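Hand-Held Gripper Build, Home Desk Version
Project report, 10/28/23
Workshop course, group Zarorico
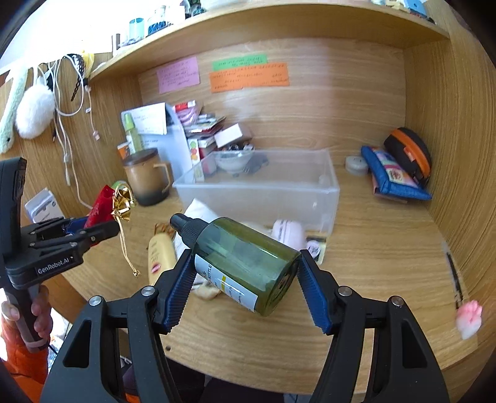 Goal was a gripper you hold and squeeze yourself, that grabs the same things a robot arm would have to grab later. The arm comes next term if we get lab time. So for now everything gets done at a desk at home, with normal desk stuff.

Parts
Black jointed linkage arms, screws, rubber finger pads. First pads were flat foam from the Grosumel kit, no good, anything smooth slid out. Went to ridged rubber, the blue ones. Much better grip but they pick up dust, wipe them before each session.

Test objects
Picked for shape mostly. Spray bottle, tube, pouch, small bowl. The bottle is the main one. Gripping it lengthwise, one finger on the cap end and the other on the flat bottom, was harder than we thought becuase the two ends are so different. Flat end is easy. Cap end, the finger wants to roll off if you come in crooked.

Results
631 grasps logged in July, all objects together. Bottle lengthwise: 90 tries, 71 held for the full lift. Most of the misses were crooked approach, a few were me squeezing too late. Pouches not counted yet, fabric bunches up and we couldn't agree what a "held" grasp is.

Problems
- Linkage screws work loose. Had to re-tighten after almost 12 minutes of use, every time. Threadlocker ordered, not here yet.
- Using two grippers at once is tiring. Left hand is worse then the right, the log shows it too.
- Clutter. Soft things near the bottle get dragged along with the fingers. Left it messy anyway, a clean desk makes the numbers look better than they are.
- Lost one evening of logs, wrong folder. Not recovered.

Still to do
Redo the cap end with a curved pad, sketch is done but not printed. Write down a rule for the pouches. Compare left and right hand properly, same object, same start position. Wrist angle plot goes in the appendix when the script stops crashing.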